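April 11, 2025

Brew notes, Esby pale, third go at the recipe

Mashed in a bit later than I'd hoped, as the mill wanted a proper clean first (there was still a good handful of crystal malt from the Wivholm stout stuck behind the rollers, so do please have a look in there when you finish, whoever you are!). Once we got going it all went very nicely. I dropped the wheat to nine per cent of the grist this time and made up the difference with plain pale malt, and the run-off was so much kinder than last time that I had my tea hot for once.

Jana Lindemann tasted the second go with me before we started and thought the bitterness hung about too long at the back. I agree with her, though I did like it more than she did. So the 30 minute hop addition has gone altogether, and everything after the first small dose now goes in at the whirlpool.

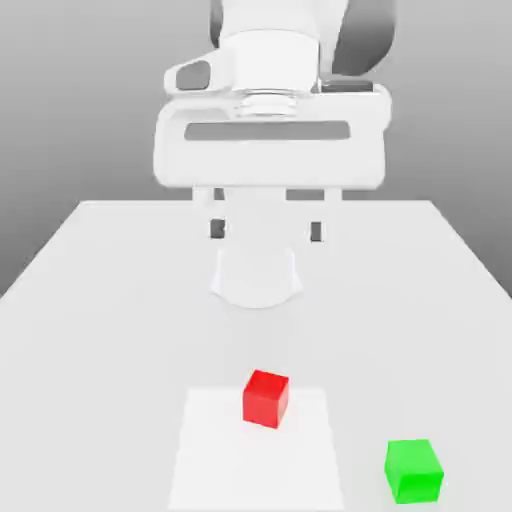

The whirlpool stand was 14 minutes, and I let it settle a little longer before sending it across. Lovely clear wort, and a smell of orange peel all the way down the corridor. Yeast is the Nepia house strain again, from the younger of the two jars. The older one smelt fine to me but I'd rather keep it for the mild, where a bit of fruitiness won't hurt.

Two things for next week. The seal on the left-hand fermenter lid is getting tired and wants changing before it's used again. And if anybody is in over the weekend, could you look at the airlock and write down what it's doing, even if it's doing nothing? Dry hops go in when the gravity has stopped moving, and I'd like to keep the bag of Momura back for that. It's the last of the September lot.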